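Notebooks > Grikadance > Bench log > Crayon sort
Search this notebook Go
22nd January
Entered by Oona Heinonen

Crayon sort, teleop, first proper day

Picking up from where Seija left the setup. Leaders calibrated, followers calibrated, both grippers close all the way and open all the way, no more of that half-second lag on the left side (it was the hub, Seija was right, I owe her a coffee). I got in early to have the leaders to myself and it was so worth it - I haven't had this much fun with a task since we started Grikadance.

Task as written on the card: crayons start on the mat, end up in the baskets, one color family per basket. Either arm may pick. Handing a crayon from one arm to the other is allowed but never required. Operator goes back to the rest pose before the stop pedal.

Got 40 demonstrations that I would call clean, out of 74 attempted. That sounds poor, but nearly all the bad ones are in the first stretch, when I was still fighting the leaders like they were shopping carts. After lunch I was flying. Seija sat in for a while and says my wrists had stopped moving and I was doing everything from the elbow, which explains why my shoulder hurts and also why the paths look so smooth on playback! We'll see whether the policy cares.

Things I learned about picking up a crayon by remote control, in no special order:

Come down over the middle of the barrel. If you take it near the tip it swings, and then you spend the whole trip to the basket waiting for it to stop swinging. A bit of tilt is fine, the baskets are forgiving.

Don't squeeze. The wrapper slides on the wax when you squeeze hard, and the crayon creeps out of the fingers so slowly that you don't notice until it drops. Light close, wait a beat, lift.

A crayon that is touching its neighbor should be rolled away first with the side of one finger. I tried for ages to pick straight out of a tight row and kept bringing up two. The roll is a lovely little move once you have it, and I want it in as many demonstrations as possible, so please do it on purpose even when you could get away without it.

Look at the crayon, not at the gripper. Sounds silly. Try it.

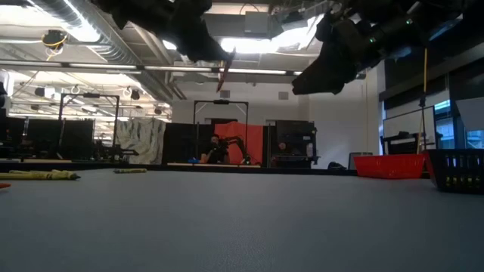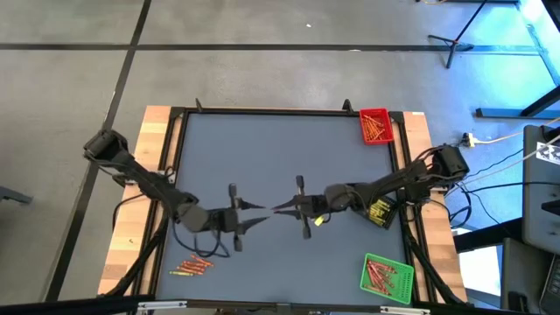
Sorting order is the part I'd like us all to agree on before anyone else sits down at the leaders. This morning I went for whatever was nearest, and when I played the runs back there was no pattern in them at all, even to me, and I was the one driving. So after lunch I worked one color at a time and the runs got shorter and much easier to watch. The black basket takes the yellows, the red one takes the oranges and the green one takes the reds, and yes, I know, a red basket full of orange crayons is a trap for the tired operator. I fell in it more than once. Seija's view is that we should keep it that way, so the model can't cheat by matching crayon to basket, and I've come around to that completely. It does mean you need to say the pairing out loud to yourself before you press the start pedal. I do. I don't care who hears me.

The black basket has a second problem, or maybe a feature: where it sits, the right forearm ends up over the top of it in a lot of poses. If you're carrying with the left arm you want the right one well back before you come in. Twice I heard the forearms touch - just a click, no fault on either controller, but I threw both runs out. Park the idle arm first, then travel. I'm adding it to the card.

Orange against reddish orange is hard. On the operator screen I can't always tell which is which, and with the lights on overhead the wax gets a shine that makes it worse. For today I settled it by picking up, turning the wrist a little and deciding in the air. That gives the demonstration a pause which isn't really part of the task. Wilczyńska's old rule from the July sessions was to cut any pause over 2 seconds, but I'd leave these in until we've trained once and looked. The turn of the wrist might be useful! It's what a person does.

Handovers. I did 4 on purpose near the end, because I wanted to know. Left picks, brings the crayon to the middle, right takes it by the other end, left opens, right goes to the basket. Three went through nicely and one went on the floor. The trick is to have both grippers fully still before the receiving one closes, and to let the giving one open later than feels natural. It's slower than just reaching across, so the data won't be full of them, but when it works it's a joy to do and I may have cheered.

Data side. Everything from today is in the Enard folder under crayon_sort, clean runs and rejects kept apart. I tagged the rejects by reason (dropped, wrong basket, double pick, arms touched, operator being silly). Jonholm want to see playback before we train and I think the last ten clean ones are good enough to show them as they are. Please don't send the morning ones.

Playback check: replayed one clean run open loop on the real arms with the crayons put back by hand as near as I could get them. It got the first one! Closed on it, carried it, let go over the basket. Missed the next by half a barrel and then mimed the rest of the job with great confidence. Just what you'd expect from open loop, but still, seeing the arm go down and come up with a crayon when my hands were in my lap made my day.

To do next
- Seija to drive a full block so that we have more than my habits in there
- vary the starting layout: rows, fans, a few strays near the back edge where I keep not putting them
- swap the basket positions for one block, pairing unchanged
- new tape on the left leader handle, it's gone sticky
- ask about a second pedal so start and stop aren't the same one
- peel one crayon and see how the fingers do on bare wax

Seija, if you read this before I'm in: the leaders are parked, the arms are powered down at the switch, and the card with the pairing on it is under the keyboard.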